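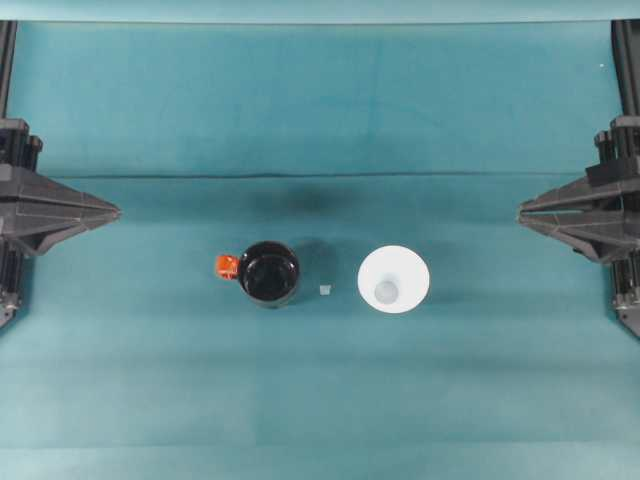

Search this site

Student Projects > Textiles and Color

Does Dye Fade Faster by a Window?

By Rania El Fassi and Hywel Gape

We picked this topic after Hywel's grandmother, Glenys Rees, showed us a curtain from her house in Lougher. One side was a deep green and the other had gone almost gray! We wanted to know how fast that happens and whether the kind of dye matters.

We cut 12 squares from one cotton sheet. Half went into a store-bought dye and half into a bath we made from onion skins and spinach (the smell stayed in the classroom until Thursday). Then we pinned them up — some on the south window, some inside a closed drawer — and left them for 238 hours of daylight. We kept a log and only counted school hours and weekends when one of us could check the sky.

The spinach squares surprised us the most. They lost color so quickly that by the second check we thought we had mixed up the labels. The onion skin ones held on much better and turned a really lovely soft gold. The store dye faded a little at the edges on the window side, and the drawer squares looked the same as on day one.

Our teacher, Ms. Chow, asked how we judged the color. We used a paper chart scored from 0 to 100, and we each scored alone before comparing. We disagreed a lot on the yellows. Next time we would love to try wool, and maybe add vinegar to half of the baths.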